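Cleaning pale counters and smooth panels without leaving marks

In our flat in Hallville almost everything in the kitchen is white or light gray, so every stain is visible. I learned most of these tips by making mistakes first.

Daily wiping
Use warm water with 2 drops of dish soap, not more. When I moved in I used a big squirt each time, and the counter became sticky after one month. Wring the cloth very well. Wipe in long lines from the back to the front, then go over it one more time with a dry cotton cloth.

Tea and coffee rings
Mix baking soda with a little water until it is like toothpaste. Leave it on the ring for 25 minutes with a damp paper towel over it. Do not scrub in circles on a matte surface, it can leave a shiny place that never goes away. I have one beside the sink and I see it every morning.

Gray scuffs
These come mostly from pots and from the bottoms of trays being pushed along. Try a clean white pencil eraser first. If it does not help, a melamine sponge with very light pressure is the next step. So far I did not need anything stronger. My neighbor likes the Brandura cream, but for me the smell is too strong.

Plastic trays
Wash them by hand in lukewarm water and let them dry standing up. For the corners I keep an old toothbrush. Lift the tray when you want to move it, do not slide it.

Smooth panels and raised edges

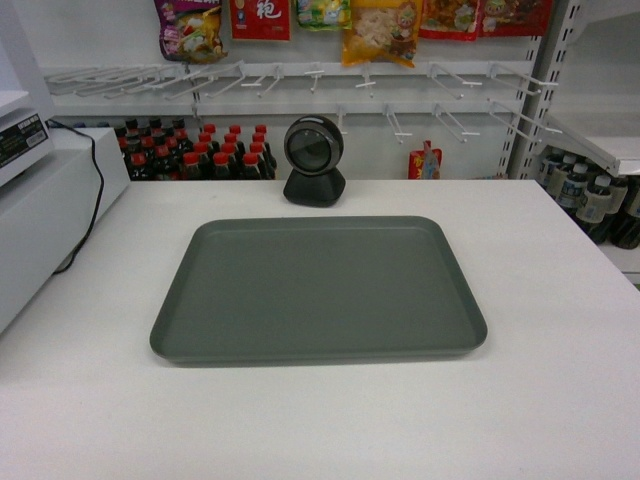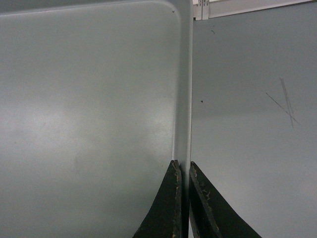 Dust likes to stay where a flat surface meets an edge. Wrap a thin cloth around a butter knife (the round end!) and pull it slowly along the line. Do this before you wipe with water, otherwise the dust becomes a paste and you push it deeper.

For sanding out a deep scratch, people often recommend 2000 grit paper. I tried it on an old cutting board only, and I would not dare to do it on a counter. Ask the shop where you bought it, or test under an appliance where it will not be seen.

Wash the cleaning cloths separately from the towels and leave out the fabric softener. It makes streaks.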